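Stuvau Robotics Club – Gallery: The Fruit Project

Every club year has a theme. Last year we voted for a robot that could play table hockey and got a robot that could lose at table hockey. This year the members of the Stuvau club picked fruit handling, on the theory that fruit holds still. The task comes from the Hetthorpe student challenge, held in July: pick up pieces of fruit, put them in a basket, and do it without making juice. Entries run the arm on their own program, and any team member who touches the fruit during a run costs the team 4 points.

We meet two evenings a week and have 36 members on the list, a number that holds up very well until it is time to sweep the floor. New people are welcome. You don't need to know how to program, but you should be able to sit through a long argument over how fast a gripper ought to close. 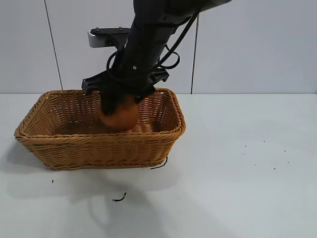 Orange fruit, wicker basket, gripper still holding on.

The basket has caused more debate than any other part of the project. One group wanted a plain plastic tub with straight sides. The other group pointed out that the challenge rules say "basket" and kept pointing it out until we gave in. Wicker it is. The drop height is set in the program as a single number, and that number has been edited so often that it now has its own page in the club notebook, with initials next to each change.

Our rule for the drop is simple: get below the rim before you open the fingers. Version one of the code, known as Prieto, opened them whenever it felt ready. Prieto has been retired with full honors and most of its comments were unprintable anyway.

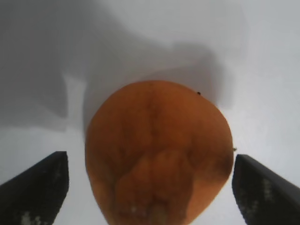
Voltadport, 3 January 2024

Fingers open, one on each side, not yet touching the fruit. The newer members spend most of their time on this part of the job, lining up the gripper so that both fingers reach the fruit together. If one gets there first, the fruit gets a push, and round things take a push very seriously. We have logged 108 practice picks so far, and the log has a column for "rolled away" that is fuller than we would like.

Next up is a second size of fruit, then a timed run. The sign-up sheet for bringing fruit is on the door. Please stop writing "grapes."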